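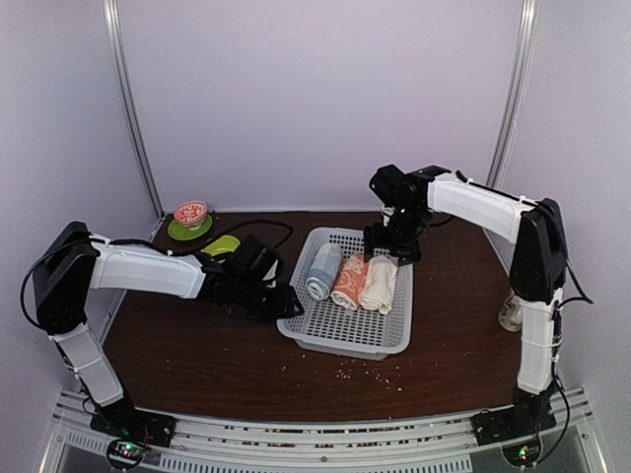
I have moved house seven times in my adult life and I still can't pack a kitchen. Clothes I can do, books I can do (heaviest ones at the bottom, yes, Mum, I remember), but put me in front of a cupboard full of odd lids and I just sit down on the floor and make tea. This last move, from the flat in Flendton to a little end terrace in Grollstead, was going to be the organised one. I had labels! I had a marker pen on a string! What I ended up with was the same as ever, a lot of my worldly goods travelling in whatever had an open top. A plain light grey plastic basket like the one on the table up there will hold a whole shelf of spices, a toaster and the post you haven't opened, and you can see into it, so you don't spend your first evening cutting tape off eleven boxes to find the salt.

We moved in December, which I don't recommend. It got dark before the van was half empty and the path up to the front door is 20 steps long and all of them slope. My brother carried the mattress on his head. The people next door came out to look, went back in, and came out again with a torch, and that was how we met the neighbours.

The house is small and a bit crooked and I love it. The back bedroom has a floor that tips towards the window, so anything round ends up under the radiator, and there's a cupboard on the landing that doesn't seem to have been painted since it was built. The kitchen has exactly one drawer. One! I keep opening the bit of panel next to it as if another might have grown.
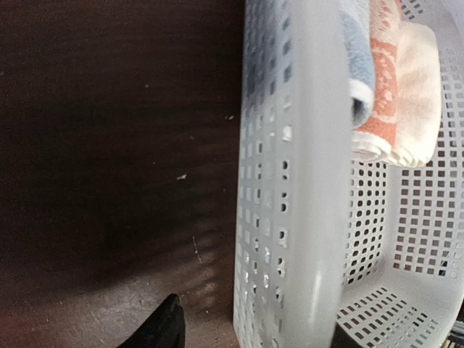

A white plastic laundry basket with folded towels in it
Words by Sevim Toprak, owner of too many lids

Anyway, the unpacking. I had a plan for that too, one room a day, and it lasted 2 days. By the third I was standing in the hall with a bread knife in one hand and a bath mat in the other and no idea which room I'd been heading for. So I gave up on rooms and went by what was annoying me most. Kettle first. Then curtains, after a man walking his dog gave me a very friendly wave at half past six in the morning. Then the box marked MISC, which had in it a bicycle pump, my school certificates, half a bag of rice and all the screws for the bed. We'd been sleeping on the floor for three nights at that point.

The bus took some learning as well. The 557 goes into town from the bottom of our road, but only in one direction, and coming home it drops you by Akyol, the bakery on the corner, whose window is lit up and full of sesame rings just when you're at your weakest. I have been in there so often that the girl behind the counter starts bagging them when she sees my coat. They do a spinach one on the weekends that is worth being rude in a queue for.

I still miss Flendton more than I thought I would. I miss the noise of the swimming baths over the road, and being able to tell the time by who was coming down the stairs. I was there eighteen months and never once thought of it as home until the day I posted the keys back through the door. Then I cried in the van, quite loudly, all the way round the ring road, while my brother turned the radio up to be kind.

There are four boxes left now. Two are books and I'm waiting on shelves, one is Christmas decorations that came out of the loft at the old place and can go straight up into this one, and the last is lids. I've had another look through and I don't think a single one of them fits anything I own. I've put it back on the landing for now. If anyone reading has a big blue casserole with no top, round, two handles, do get in touch – I might have the other half of it.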